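6月 土曜 午前

パン用サワー種の保温テスト、Iltoraの粉に切り替えてから2回目。前回は粉と水を1:1で継いだが、膨らみの山が読みにくかったので、今回は水を少し減らして固めの種にした。

- 粉:Iltora 中挽きライ麦、Palline 強力粉を半々
- 水:浄水、汲み置き
- 塩:なし(本ごねで入れる)
- 種継ぎ:朝7時、輪ゴムで高さに印

9時の時点で印から指一本分。表面の泡は細かく、匂いはヨーグルト寄りで酢っぽさはまだ弱い。前回は同じ時間でもう少し上がっていた。ライ麦の袋を開けてから日が経っているのが効いているのか、水を減らしたせいなのか、この一回では切り分けられない。次は粉を新しい袋に替え、水の量は今回のままにする。

11時、印の倍手前。ここで一部を取り、水に落として浮くか確認。半分沈んで斜めになった。もう1時間置くことにして、その間に計量と道具の準備。

作業台はいつもの暗い色のマットを敷いた状態で使う。白い天板に直接粉を落とすと、どこまで拭いたか分からなくなる。
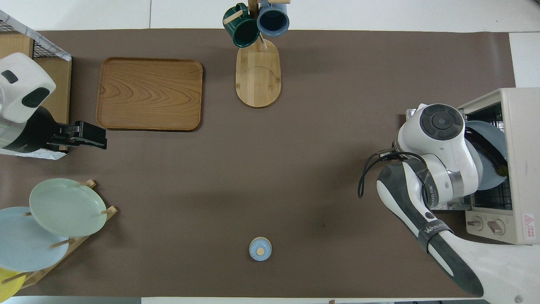

## 本ごね(12時20分〜)

粉と水だけ先に合わせて40分休ませた。種を入れた直後は表面がべたつくが、折りたたみを2回やったあたりでまとまる。塩は後半に入れた。前回は最初から入れて生地が締まり、伸びが悪かった。

こね上げ温度は26度。狙いより1度高い。水を冷蔵庫から出すのが早すぎた。次回は計量の直前に出す。

一次発酵の記録:

1. 13時30分 折りたたみ1回目。生地はゆるい
2. 14時 折りたたみ2回目。端を持つと薄く伸びる
3. 14時30分 3回目。ここで張りが出た
4. 16時 容器の側面に気泡。まだ分割しない

16時40分に分割。総重量2,082 g、6個取りで計算したら1個347 g。Bouzid型の籐かごには小さいので、配合を増やすか個数を減らすか要検討。丸めたあと布をかけて20分。

## 焼成

半数をその日のうちに、残りは冷蔵で翌朝に回す。当日分は250度で予熱、蒸気ありで15分、そのあと220度に下げて20分。底の色は良いがクープの開きが片側だけ弱い。刃の角度が立ちすぎていた。

断面は冷めてから切る。前回は待てずに切って、中がねっとりしているのか焼き不足なのか判断できなかった。

未処理:

- Skirkachの温度計、表示が他の温度計より低めに出る。氷水で確認
- ライ麦の残り59 g。次の種継ぎで使い切る
- 冷蔵分は朝8時に出して、室温に戻さずそのまま焼く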